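Speaker notes: Running a repair and reuse shop in a small town
Areeba Mengal, Jastham Reuse
Afternoon session, 25 minutes plus questions

Opening (2 min)
Say who I am and where Jastham is. Most of the room will have come from bigger places.
We opened in August in the old carpet showroom. Rent is 770 a month including water. Electric is on top.
Ask how many people in the room have a shop already and how many are thinking of one. Pitch the money part to suit.

What comes in (5 min)
In the first year we booked in 1,272 items. Kettles, lamps, toasters, vacuum cleaners, then everything else.
Of those, 144 could not be fixed or sold and went for scrap. Pause here, people usually write it down.
Lamps are the best thing to start with. Parts are cheap and you can teach someone in a morning.
Vacuum cleaners take up the most room. We now take them by appointment only.
Things we turn away: microwaves, petrol tools, anything with a swollen battery. There is a sign on the door and we still get asked.

Booking in (4 min)
Show the paper form. Name, phone, what is wrong with it in the owner's words.
The owner's words matter. "Stopped after I cleaned it" tells the repairer where to look.
Tag goes on the item, stub goes to the owner. We tried a tablet and went back to paper after two months.
Uncollected items: we ring twice, then wait six weeks. Put this on the form and get it signed.

Money (5 min)
Set-up cost was 3,000, mostly benches, lighting and the test equipment.
The grant paid for half. Mention that the form took longer than fitting the benches.
Income is repair fees, then shop sales, then evening classes. Classes bring in more than I expected and the sewing one is always full.
Do not price a repair before the case is open. Charge a small fee to look.
Melis shop does pay-what-you-like. Arnar will cover that in the next talk, so leave it.

Spare parts (4 min)
Keep what comes off scrap items, but set a limit. Ours is one wall of shelves.
Label by what the part fits. A box marked "plastic bits" never gets opened again.
Loose parts go in open bins, a few to a bin, so people can see to the bottom. 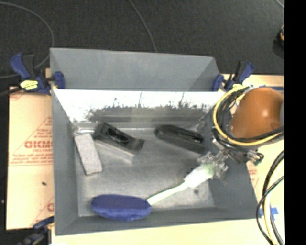

Areeba Mengal | Jastham Reuse | Notes checked by Arnar Arnardóttir

Clear the parts shelves twice a year. If a part has been there for two clear-outs, it goes.
Troletitz swap parts with us by post. Anyone here can join, list at the back table.

Close (2 min)
Start with one afternoon a week. We did four months of that before taking the lease.
Visit another shop first. Vokach are happy to have people round if you ring ahead.
Leave the booking form up on the screen during questions.

Likely questions
Insurance: public liability, plus cover for goods left with us. Have the policy summary in the folder.
Electrical testing: two of us did the course. Everything mains powered is tested before it goes out.
Do we collect? No. We did for a while and the van cost too much.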